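Clilum Home Help
Walls, Floors and Surfaces

Pen and orange-red marks on an off-white surface, plus small dents. What order do I do things in?

Posted by tallowbank, September 2023

I'm getting a spare room ready to let and I've got as far as the last wall. It was painted in Jendar matt emulsion, off-white, by whoever had the place before me. There are a couple of short blue ink marks on it and an orange-red smudge just under them. I don't know what the smudge is. It could be crayon, lipstick or felt tip.

There are also a few shallow dents and what look like faint creases, as if the wall was lined with paper before it was painted. They hardly show until the light comes across from the side.

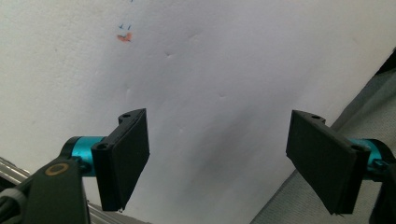
Did you try a damp cloth yet? That was the first thing pebbledash_47 wanted to know, and no, I haven't touched it. I had matt paint go shiny on me in the hall when I rubbed at it and I don't want a second patch like that. I have half a tin of the same paint but it has been in the shed since May.

What I want to know is whether to clean first, fill first or just paint over the lot. The budget is small. I've spent 383 pounds on this room already and would like to stop.

pebbledash_47

Clean first, then fill, then paint. Use lukewarm water with a drop of washing-up liquid, wring the cloth right out and dab. If the orange one is wax it will smear, so lift what you can with the edge of an old bank card before you wet it. Ballpoint won't come out of matt with water. Leave it.

Once it's dry, put a stain blocker over whatever remains. Ordinary emulsion on its own is no good over ink, it comes back through, sometimes the next day and sometimes a month later. I used the Pametti one in the small can. One thin coat, left overnight, then a second if you can still see blue.

For the dents you want fine surface filler, the ready-mixed sort. Press it in with a flexible knife, leave it slightly proud and sand with 200 grit when it's hard. Dents that shallow take very little.

gorsefield

just paint it. mine had biro all over it and two coats did the job

pebbledash_47

Two coats of what, though? If it was an oil-based paint then yes, that would do it.

marrowfat

Check the lining paper before you fill anything. Press gently on the creases with a fingertip. If the paper moves or sounds hollow it has come away from the wall, and wet filler will make it bubble. Slit it with a sharp blade, work a bit of paste in behind, smooth it flat and give it a full day. If it's firm all over, fill as above.

About the shed paint: stir it for a good 10 minutes and try it somewhere low down behind where the bed will go. If it smells sour or has gone lumpy, bin it. Even if it's fine, a touched-up patch on an old matt wall will probably show when the light is from the side, so I'd do that wall corner to corner. The other walls can stay as they are.

Farahani Decorating on the trade estate will mix a small tin to match if you bring a flake of the old paint about the size of a stamp. Take it from behind the radiator.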